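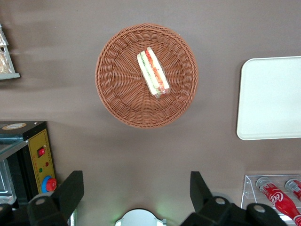

3.2 Counter layout and container choice

Grab-and-go counters in small cafés rarely follow a written plan. We compared 15 layouts at the Jalali and Toso sites in November, looking at how the container holding an item affects how quickly customers notice it. Each layout stayed in place until 50 purchases had been made. 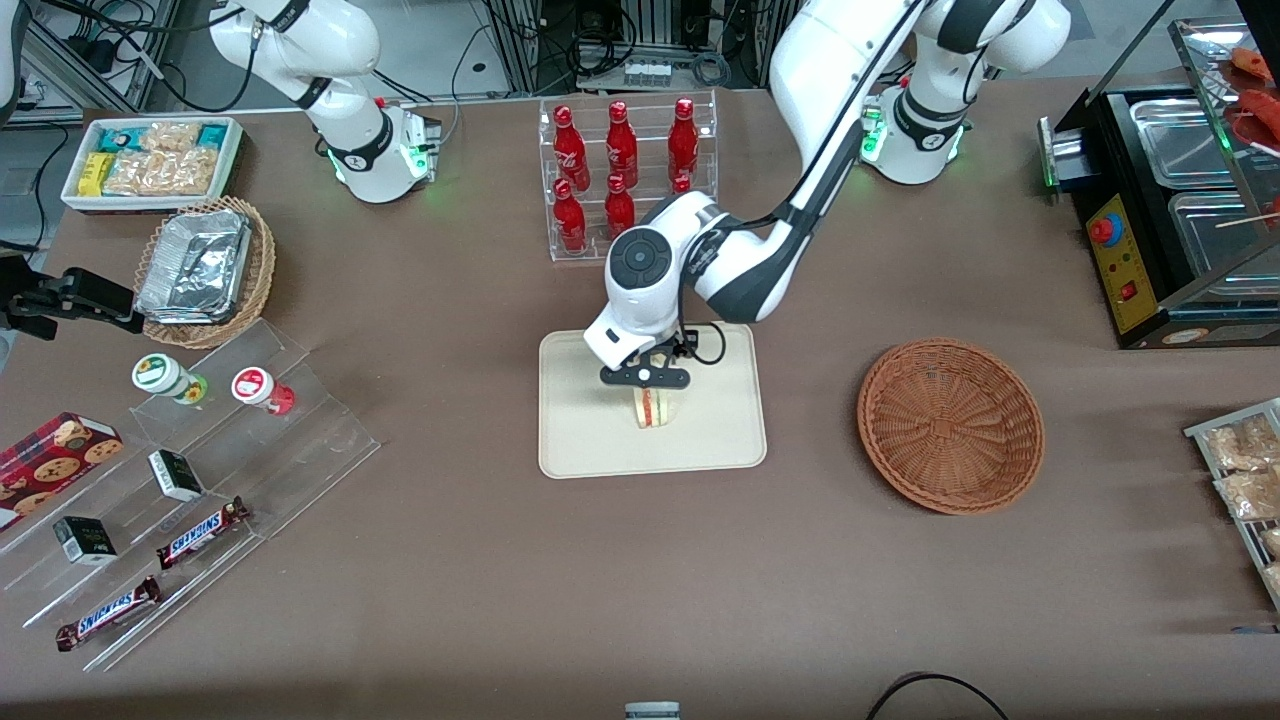
Figure 4. Counter items used in the layout comparison.

Sandwiches were the hardest item to place. Staff at both sites favoured baskets for them, while the Clasix guide calls for flat trays. A wrapped triangular wedge shows its filling best when the cut face is turned to the customer, and a tray with a raised rim, like the beige one in Figure 4, leaves more room for this than a deep bowl. Bottled drinks were kept apart on a clear two-tier rack – the labels stayed readable from the front row.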